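Plundcombe Tenant Repair Fund
Progress report to the Arellano Foundation
Prepared by Analyn Belmonte, program manager
19th September

Summary

The second grant period opened in March. The fund has now paid for work in 127 apartments, against a target of 100 for the full year. Most of the jobs were small: leaking traps, failed bathroom fans, loose handrails, windows that would not lock. Spending is within budget overall, but the plumbing line is nearly used up and the electrical line is well under. We are asking to move money between the two, as set out under Budget.

Intake and scheduling

Tenants can now ask for a repair by phone, on paper at the Hanero Street office, or through the web form that Yatziri Ocampo set up in the spring. We expected the web form to take over from paper and it has not. Older tenants in particular still bring the form in by hand, and we plan to keep printing it. The Spanish and Polish versions are both in use. A Tagalog version is drafted and needs a second reader.

The delay between a request and the first visit was our weakest point in the last report. It has improved in the Hanero buildings and stayed about the same at Skondari Court, where the entry system makes it hard to let a contractor in when the tenant is at work. Hermenegildo Ventura has taken over key handling at Skondari Court and keeps a sign-out book in the boiler room. Two landlords have still not signed the access agreement. We have written to both again and will bring the matter to the city housing office if there is no answer by the end of the quarter.

Kitchens and bathrooms

Wet rooms remain the largest group of requests. In the older buildings the usual trouble is water getting behind the tile, and by the time a tenant notices it the backing board has often gone soft. We pay for the board, the tile and the labor, but not for matching a discontinued tile.

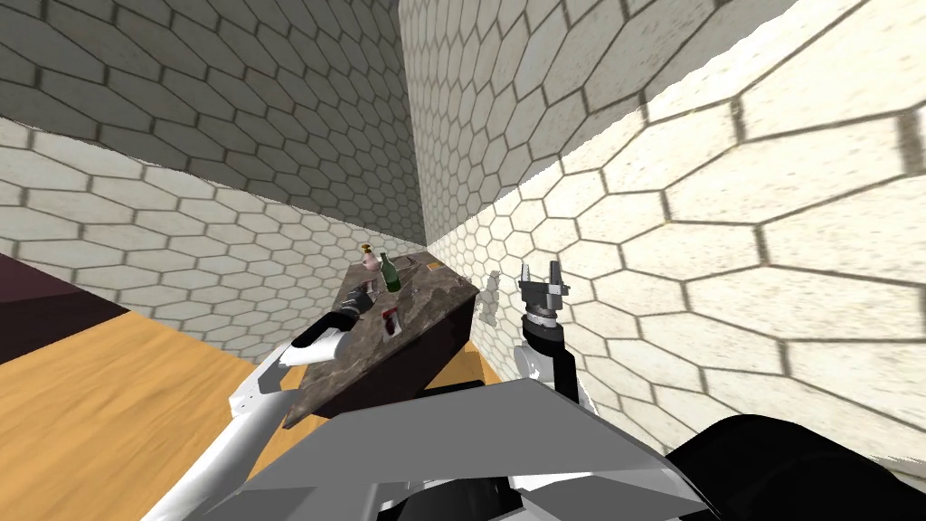 Tile choice took more staff time this period than it should have. Tenants were picking from store samples, contractors were quoting on something else, and we had three disputes over color. Zhiqiang Kang has proposed that we offer a short list of wall finishes and show each one to tenants as a rendered room. The pale cream hexagon with thin gray grout is on his list, and the same tile looks a good deal grayer on the shaded panel than on the brightly lit right wall. Several of our bathrooms have no window, and tenants should know that before they choose. The final list will be settled with the contractors over the winter. Until then we are using whatever plain white tile the supplier has in stock.

Grout sealing has been added to the standard job sheet. It was left off last year by mistake.

Heating checks

Eugeniusz Olszewski completed heating checks in 60 apartments over the summer. He found four radiators that could not be shut off and one boiler flue that needed to be closed down the same day. The flue has been replaced at the landlord's expense. The rest of the checks will be done before the cold weather if the second technician's license renewal comes through. If it does not, we will hire by the day.

Budget

The average plumbing job cost $1,134. That is higher than we planned for, mainly on account of the backing board work described earlier. Electrical jobs have been fewer than expected because two owners rewired their buildings themselves. We request approval to move the unspent part of the electrical line to plumbing. The total grant would not change. A revised budget sheet is attached, along with receipts for the first half.

Next period

Finish the heating checks. Get signed access agreements from the two remaining landlords. Print the Tagalog request form. Settle the tile list and put it in the tenant packet. Start follow-up calls to tenants whose repairs are more than six months old, beginning with the Skondari Court bathrooms.

Questions on the budget request should go to Analyn Belmonte at the Hanero Street office.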